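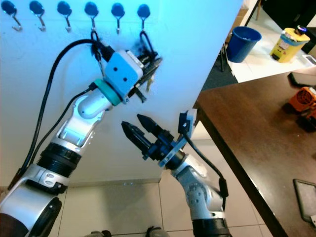

February
By a contributing writer in Sultthorpe

I have spent the winter collecting examples for a learning system, and I want to argue for something which is not popular with the people who pay for such work. I think we should collect fewer examples, and we should be slower and more honest with each one.

The usual order comes as a number. At Pledel, where I work three days in the week, the number was 2000 episodes of hanging things on wall hooks. An episode is one try, from the start position to the end. Two arms, one object with a strap, one hook. You guide the arms, the computer records the joints and the cameras, and then you do it again.

When the target is 2000, you become fast, and when you become fast you become the same. I noticed this in my own recordings. My left arm always came up by the same path. My right gripper waited always in the same place, open, like a person who holds the door. I chose the hook that was easiest for my wrist. The system will learn this, of course. It will learn my laziness with great precision, and then somebody will put a hook ten centimeters lower and be surprised.

So I made a small experiment, with permission. I recorded 36 episodes in one afternoon and I tried to make every one different from the last. I changed the hook, the arm, the height of the start. I let a strap slip and picked it up again. I kept the bad tries also, with a label. It was tiring in a way that the fast work is not tiring. I had to think before each one, and I drank too much tea.

My colleagues at the Citidmont office answered that variety comes by itself if the pile is big enough. I respect this opinion, but I do not believe it. A pile of 1000 episodes from one tired operator has the variety of one tired operator. You can add operators, and this helps, but they sit in the same room and they learn from each other the same short ways.

There is also the question of what the cameras see. From the head you see the wall, the arms, the table and everything on it. From the wrist you see very little, and I have come to like this view more.

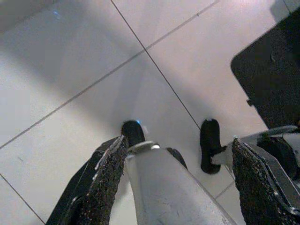
The wrist view, with both fingertips near the floor tiles.

With only fingertips and tiles to look at, I cannot tell myself a nice story about the task. I see if the fingers are together or apart. I see the shadow and the shine on the floor, and I remember that the system must live with them too. Many people who order data look only at the head camera, usually at double speed. I would ask them to watch eight wrist videos from start to finish before they sign for the next thousand.

Barros, the other company I record for, now pays by the hour and not by the episode. The number went down and the managers worried for some weeks. I do not know yet how their model will do on a new wall. But I take more time with the strap now, and on Saturday I tried it for the first time with the left and right arms exchanged.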